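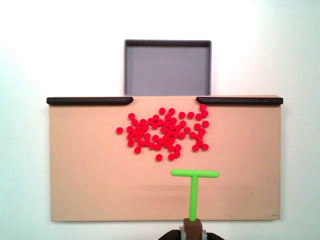 Home Gloves Wraps Headgear Bags Club orders Cart

Starkoria 7 Sparring Headgear

Posted in May by the shop owner at Hawthorne Boxing Supply

I've been selling headgear long enough to know that most people buy it twice. They get the cheap one, it slides over their eyes in the second round, and then they come back to me. So let me talk you into the Starkoria 7 first time and save us both the trouble!

I wore mine for a whole winter of Tuesday sparring before I agreed to stock it. The first thing I noticed was the cheek padding, which sits low enough to take the sting out of a hook but doesn't crowd your view of the floor. I keep my hands too low (always have, ask anyone at my gym) so I test cheek padding pretty thoroughly. The forehead is thicker than on the old Kollelari model we used to carry, and the ear holes are cut wider, so you can still hear your corner yelling at you.

It closes with a lace at the top and a wide hook-and-loop strap at the back. Get somebody to help you lace it the first time, set it and leave it. After that you only touch the strap. The chin strap is a plain buckle, padded underneath, and it doesn't pinch.

Sizing is where people go wrong. Measure around your head just above the eyebrows, with your hair the way you wear it to train. If you land between two sizes, take the smaller one - the lining gives a little after a few weeks. If you have braids or a lot of hair, go up and use the lace to snug it in. Small, medium, large and extra large are all on the shelf right now. Youth sizes come from Nenulau instead and have their own page.

A word on what this is for. It's training headgear. It will cut down on bruises, cuts and scraped eyebrows. It will not make you safe from concussion, and I won't sell it to you with that promise, so please spar with people who know how to hold back. It also isn't an approved competition model. If you're entering a tournament, read your event's rules before you buy anything from anyone, me included. Rules on headgear change depending on the age group and the level, and I hate doing returns on something that has already been sweated in.

Cleaning is easy. Wipe the inside with a damp cloth and a drop of mild soap, then hang it somewhere with air moving through. Keep it off the radiator and don't zip it up in your bag overnight. I did that with a pair of gloves once and my car has never recovered.

Item number: 3658
Colors: black, red, navy
Outer: synthetic leather
Weight: 643 grams in medium
Warranty: 7 months on stitching and straps

Returns are fine if it's unworn and the tag is still on. Clubs ordering for a full squad should write to me before checking out - I can usually do something on the price, and I'll hold sizes while your boxers get measured.

Contact us | Shipping and returns | Copyright Hawthorne Boxing Supply | Back to top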